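Subject: Re: [teleop-users] Sink task, drifting wrist, and how many demos is enough

Hi all,

Sorry for the slow answer, I was away from the list for a bit and came back to a pile of threads, and this one is right up my alley because I've been living in a simulated kitchen sink for most of the fall! I'll answer inside the quoted bits and then ramble a little at the end, as usual.

> We're trying to collect remote-control demos of a plate and some
> produce being taken out of a sink and put on the counter. We use
> the Marchuk sim with a hand controller, one operator at a time.
> Two things are killing us. First, the wrist seems to drift while
> the operator is lining up on something low in the basin.
> Second, half our demos look nothing like the other half, and the
> policy we train on them just hovers over the sink and dithers.

The hovering I know very well. Ours did the same thing back in March, and we blamed the network for weeks (wrong network settings, too small, too big, you name it) before somebody sat down and watched the demos back to back. Two of our operators went for the fruit first and one always went for the plate. So from the very same starting view the arm was being told two different things, and it sort of split the difference and hung there. Pick an order, write it on a sticky note, put it on the monitor. We went with fruit first, and I'd say the same to you, because a plate is so much easier to get hold of when nothing is leaning on its edge.

My layout is probably close to yours, with a pear up against the plate in the deep part of the sink:
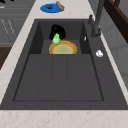
Page last modified: 10th December

If you go for a pear like that one, come down from straight above and turn the wrist so the fingers close across the wide bottom half. Grabbing the skinny top feels natural with a hand controller (it's the part that sticks up!) but in my runs it twists out as soon as you lift. Also, keep your fingers off the plate rim on the way down. The sim will let you push the rim a little and then it pays you back with a jump, and a jump in a demo is a thing the policy will happily learn.

> The drift is small, maybe a finger width over a long approach,
> but the operators fight it and you can see the fighting in the
> recorded actions.

OK so this one took me forever. We record at 200 steps a second on the controller side and the sim was reading it slower than that, and whatever was left over got added in later as tiny moves. Not a real drift at all, more like late mail. Check whether your build of the Plirkthorpe bridge is sending absolute poses or differences. If it's differences, every one you drop is gone for good and your hand and the gripper slowly part ways. Switch to absolute, and put a clutch on the thumb button so people can let go, move their arm to somewhere comfortable, and pick up again. My operators went from grumbling to humming in one afternoon.

And please throw out the demos with the fighting in them. I know, it hurts, I had 300 and ended up keeping the ones from after the fix only. I cried a little. The policy trained on the smaller pile was so much calmer that I've never gone back to the old ones, they're sitting on a drive in a drawer.

> Do you slow people down on purpose? Our fastest operator has the
> best success rate but the worst policy.

Ha, yes, same here! Fast people do a lot by feel. They start closing the gripper before it's there, they cut over the corner of the basin, they let the plate slide a bit and catch it. Works great for them. The arm copying them has none of that feel, it only has the pictures and the joint readings, and when it closes early it closes early on nothing. What I ask for is a pause above the object, a very short one, then down, close, a second little pause, then up. I don't slow down the moves in between. If you slow those down too you get pages of recording where nearly nothing changes, and you're back to the hovering.

One more habit I'd push: have the operator do the task from the camera views the policy will get, and take the nice free-roaming view away from them. We let people orbit around the sink for the first batch, and they were reaching around stuff using things the policy could never see. The demos got uglier once I took it away, and the training got better. Episode 1837 in my set is the one I show new people, it's clumsy and slow and it's completely honest about what was visible at the time.

Same kitchen, other viewpoint, with the window behind the faucet:
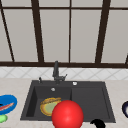 Can I mix demos done by hand guidance with demos done by remote control?
You can, if both kinds are stored as the same type of action at the same rate and each one is tagged with how it was made, so you can train without one kind and compare.

I pulled that bit out of the notes I keep for the Lerninberg folks, who have the real arm and do push it around by hand. Hand guided demos come out smoother than anything I get from the controller, but then your own arm is in the camera view, and they ended up guiding once, playing the motion back with everyone standing clear, and recording the playback. It's double the work. For a sink in sim I wouldn't bother.

As for how many, mine started behaving at 84 clean ones with the plate and the fruit moved between every run. I'd take that over a mountain of demos with everything starting in the same spot. Move the plate! Even a little turn helps. And reset by script if you can, people who reset by hand get lazy and put everything back where they like it.

I haven't tried the Grunov gloves someone mentioned upthread, so if anybody has, do they hold their zero over a long session? That's the only reason I haven't ordered a pair.

I'll post my clutch settings when I'm back at the other machine.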